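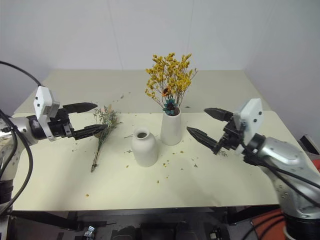
Diapositiva 1. Dos jarrones blancos de cerámica sobre una mesa de color crema.

Notas para la charla «Flores secas en casa: cortar, secar, guardar». Biblioteca de Geltitz, 4 de abril. Duración prevista: una hora con preguntas.

Saludo y gracias a Zuleica Honorato por la invitación. Decir que las hojas con la lista de especies están en la mesa de la entrada y que se pueden llevar. Preguntar quién ha secado flores alguna vez. Si levanta la mano más de la mitad de la sala, acortar el bloque siguiente.

Cuándo cortar. Por la mañana, cuando ya se ha ido el rocío y antes de que apriete el sol. La mayoría se cortan a medio abrir, porque siguen abriéndose mientras se secan. La siempreviva es el caso más claro: si se corta abierta del todo, acaba enseñando el centro y soltando semilla. La lavanda, cuando han abierto las primeras flores de la espiga. Las gramíneas, antes de que maduren. La milenrama es la excepción, hay que esperar a que la cabeza esté firme al tacto.

Sobre recoger en el campo: pedir permiso si la finca tiene dueño, no arrancar de raíz, dejar siempre más de lo que se coge. En espacios protegidos no se corta nada. Aquí suele haber una pregunta sobre las cunetas. Responder que yo las evito por el polvo y los herbicidas.

Secado. Ramos pequeños, atados con goma elástica. El tallo encoge al perder agua y el cordel se queda flojo — contar lo del desván, cuando encontré la mitad de la cosecha en el suelo. Quitar las hojas de abajo. Colgar boca abajo en un sitio oscuro, seco y con aire. De una a tres semanas según la especie y el tiempo que haga. Están listas cuando el tallo se parte en lugar de doblarse.

Gel de sílice, solo para rosas, dalias y flores carnosas. Caja con tapa, 500 gramos dan para unas pocas cabezas. Cubrir despacio con una cuchara. El gel se recupera en el horno a temperatura baja. Advertir que no se respire el polvo.

Hortensias: aparte. Se dejan en un jarrón con dos dedos de agua y se olvidan allí hasta que la beban. Cortarlas a final de verano, cuando los pétalos ya parecen papel. Fergal Kavanagh las corta en julio y dice que le salen bien; a mí se me arrugan todas.

Beber agua. Mirar el reloj: debería ir por la mitad.

Color. El azul de la espuela de caballero aguanta bastante. El rojo se oscurece casi siempre. El blanco tira a crema. Al sol directo se pierde todo en una temporada, así que ni alféizar ni repisa encima del radiador.

Jarrones. Boca estrecha para ramos de pocos tallos. Como no llevan agua, pesan poco y se vuelcan, conviene echar un puñado de arena o grava en el fondo. Cortar los tallos en seco con tijera buena, y al final, cuando ya se sabe la altura.

Limpieza. Secador en frío y desde lejos, o un pincel blando. La laca para el pelo ayuda con las gramíneas que sueltan pelusa, pero coge polvo.

Guardar en caja de cartón con papel de seda, nunca en plástico cerrado. Revisar en otoño por si hay polilla.

Preguntas. Si no sale nadie, pasar el ramo de lavanda por las filas. Recordar que Clodagh Kinsella da el taller de coronas en esta misma sala y que la inscripción se hace en el mostrador.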